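So You Want to Buy a Robot? How Grown-Ups Work Out What It Costs

Imagine your school, your library or your local pool had some money saved up for a robot. What would you pick? A robot that folds towels? One that sorts library books? One that waters the veggie patch while everyone's on holidays?

Choosing is the fun bit. But before any robot rolls through the door, somebody has to sit down with a pencil and make a plan. That plan is called a budget, and it's a lot more interesting than it sounds. A good one is like a treasure map, except the treasure is a working robot and the swamps are all the things people forgot to pay for!

What is the job?

The first question is never "Which robot is the coolest?" It's "What do we want it to do?"

Let's follow a pretend-sized version of a real problem. The swimming centre at Prenness has a laundry room, and the laundry room has a mountain of small cloths and towels. They all need to be folded and put in baskets. The people who work there would love a hand (or a gripper).

So they write the job down in plain words: pick up a cloth, flatten it, fold it, pop it in a basket. Then they do it again. And again!

Now they know they need something with two arms, because folding with one arm is really hard. Try it with a tea towel and see. They also know they don't need wheels, or a voice, or a face with light-up eyes. Each of those would cost extra, and none of them folds a towel.

The price on the sticker

The centre looks at two choices. One is a two-armed machine called the Fandora. The other is called the Maruyama, and it is a bit smaller.

The Fandora costs 3646 dollars. The Maruyama costs 3112 dollars. Which one is cheaper? Easy, the Maruyama! If you take 3112 away from 3646, you find out you'd save 534 dollars.

Hang on, though. Don't spend that 534 dollars on ice blocks just yet. The price on the sticker is only the first line of the budget.

All the bits around the robot

Think about getting a puppy. You need a bowl, a lead, a bed, food, and trips to the vet. Robots are the same. They come with a whole list of bits and pieces, and some of them are pretty humble:

A strong table, so nothing wobbles.
Clamps to hold things still.
Power boards and plenty of cable.
Spare fingertips for the grippers, as they rub against things all day.
Baskets and cloths to practise with.
Space on the floor, with room for people to walk past safely.

Space is a sneaky one. It doesn't come in a box and you can't see it on a price tag, but if the robot takes up the spot where the drying rack used to stand, the drying rack has to go somewhere. Get out a tape measure before you get out your wallet!

Somebody has to be the teacher

This is my favourite part of the whole budget. A towel-folding robot doesn't know what a towel is. It has never seen one! Cloth is especially tricky because it's floppy. A brick is the same shape every time you pick it up, but a cloth can be scrunched up in more ways than you could ever draw.

One way to teach a robot is for a person to do the job using grippers in place of their fingers. Sensors and computers can save how the grippers move, and the robot's program learns from lots and lots of these goes. It's a bit like learning a dance by watching someone do all the steps, over and over.

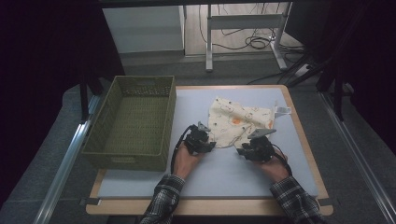

Two hands, two black grippers and one crumpled cloth with cartoon animal faces on it. The green basket is still empty.

Teaching takes time, and time belongs in the budget too. The centre plans for 16 hours of teaching with small cloths before anyone even thinks about big beach towels. Whoever holds the grippers needs to be paid for those hours, and they need breaks as well. Have you ever tried to pick up a sock with a pair of kitchen tongs? Do it ten times and your hands will tell you why breaks are important.

You can also borrow or rent some equipment while the teaching is going on. If you'll only use a thing for a few weeks, renting can be a smart idea. If you'll use it every day for years, buying is often better. Grown-ups argue about this quite a lot.

Will it last?

Now we come to the long part of the plan. The Prenness people want their robot to last seven years. In that time some parts will wear out, so they ask each company the same questions:

Can we buy spare parts?
Can we fix the small things ourselves?
Who do we ring if it stops on a Sunday?
Will the program still get updates when the robot is old?

A third company, Fasov, sells repair plans. You pay a little each year, and they come and fix the robot if something breaks. It's like putting coins in a jar for a rainy day, but someone else looks after the jar.

Remember how the Maruyama was 534 dollars cheaper? If it needs lots of new parts, that saving could shrink away. If it hardly ever breaks, it's a bargain. You have to look at all seven years before you can tell, and even then you're making a careful guess. Good planners leave some money over for surprises — a snapped cable, a lost charger, a cup of tea in the wrong place.

Your turn!

Grab a piece of paper and choose a job for a robot in your own house. Feeding the cat? Putting the blocks away? Write the job in one sentence. If you can't fit it in one sentence, you might have two robots on your hands.

Next, draw the robot with only the parts it needs for that job. Then draw a line down the side of the page and list everything that has to be bought along with it. Don't forget the table, the cables and the teacher.

When you've finished, swap lists with a friend and see if they can find something you left out. They nearly always can, and then it's your turn to look at theirs.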